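Follalden 740 Workstation: Replacing the Processor and Memory

4.1 Processor

Caution: Unplug the power cord before you open the cover.

1. Remove the heat sink and clean off the old thermal paste.

2. Check the processor in its socket before releasing it. 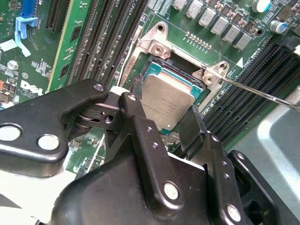

3. Release both levers and raise the load plate.

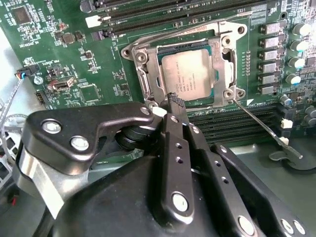 Figure 4-2. Load plate open, processor in socket

4. Lift the processor straight up by its edges.

4.2 Memory

1. Remove all modules. Move any cable lying over the slots.

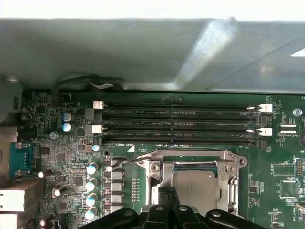 2. Press each new module down until both ends lock.

Note: Error code 23 means a module is not fully seated.

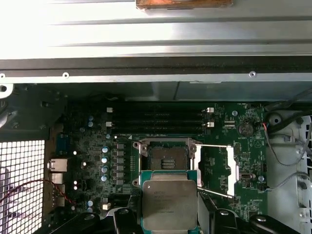 Figure 4-4. Memory slots, empty

3. Refit the cover. Go to page 101 for start-up tests.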